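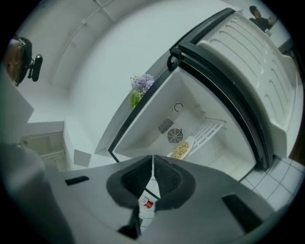

The small fridge with the door open. The plate is at the bottom, near the front.

Looking after the small fridge at Radholm

Since the shared kitchen at Radholm was rearranged, the small white fridge has had more use than it did before, and several people have asked how it should be kept. Qianru Shi has written up the rules and they are set out in this item. They replace the sheet that used to be on the kitchen door.

The fridge is for food that will be eaten within a day or two. Large shops should go in the tall fridge at Grasine, across the yard, where there is more space and a proper drawer for vegetables. Please don't split one shop between the two buildings. Last June we threw out a good deal of food that its owners had simply lost track of.

Plates and bowls can go on the floor of the compartment, as in the picture, but they need a cover if they are staying overnight. Dry, crumbly things are the worst for spilling. Crumbs get into the black seal round the door and stay there, and then the door doesn't shut properly. If you do spill something, take the plate out first and wipe from the back towards you with a damp cloth. Dry it afterwards with a clean tea towel.

Keep food clear of the grilles on the back wall. Air has to move through them, and a tub pushed right up against them will freeze on one side while everything near the door gets warm. A hand's width is enough.

The wire rack can be lifted out and washed in the sink with ordinary washing-up liquid. It does not go in the dishwasher. Put it back with the bars running the same way as before. If you can't get it to sit level, leave it on the draining board with a note and Qianru will see to it.

The seal should be wiped once a week. Use warm water with a little bicarbonate of soda, and go into the folds with a cotton bud. The top corner by the hinge is the part that gets missed. The ridges on the inside of the door want doing at the same time, as drips collect there. The ledges in the door are shallow, so please don't stand full cartons of milk on them.

Shut the door by pushing it at the middle and check that it has caught. It has been found ajar on 5 mornings this winter.

The flowers on top of the fridge can stay, as most people like them there. Please lift them down before watering and let the pot drain before it goes back. Nothing else is to be kept on top. Cereal boxes, post and bike lights have all turned up there and they will be moved to the windowsill.

Labels and a pen are in the drawer under the kettle. Write your name and the date you put the food in. Anything without a label will be cleared at the end of the week, and so will anything that has obviously gone off, labelled or not. Tubs are washed and left by the sink for a week before they go to the Temba swap shelf.

We were asked whether we could have a second small fridge. The kitchen fund stands at almost 3,000 after the new cooker, and the next call on it is the floor, so the answer for now is no. It will be looked at again in June.

The cleaning list for the next few weeks is on the board at Ferkusmont. There are still gaps in it. Put your name against a week if you can, or speak to Qianru Shi in the kitchen.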